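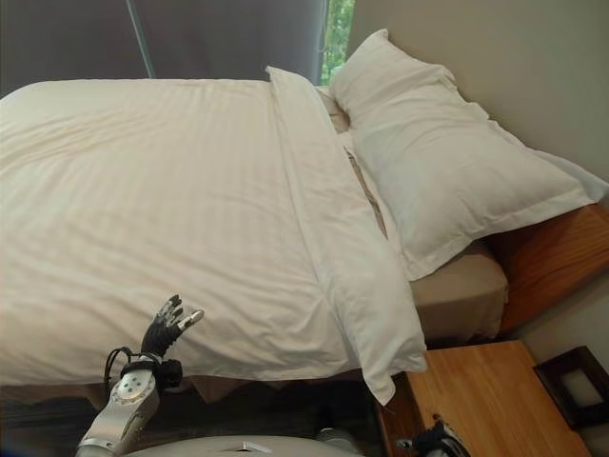 Alden hotels to pay overnight fee from February

Hotels and guest houses in Alden will pay a new overnight fee starting in February, the town council decided at its evening meeting. The fee was approved with 7 votes and will apply to all 504 registered guest rooms in the town.

The money will be used for repair of the footpath along the river, which was closed after the autumn floods. Council member Dolores Escobedo said the town can not wait for state help any longer. "Visitors use this path more than we do," she said.

Gus Lindqvist, owner of a guest house on Zamora Street, spoke against the plan. He said small houses have already high costs in winter - heating most of all - and asked for a later start. His request was not accepted.

Owners with questions can write to the town office until the end of the month.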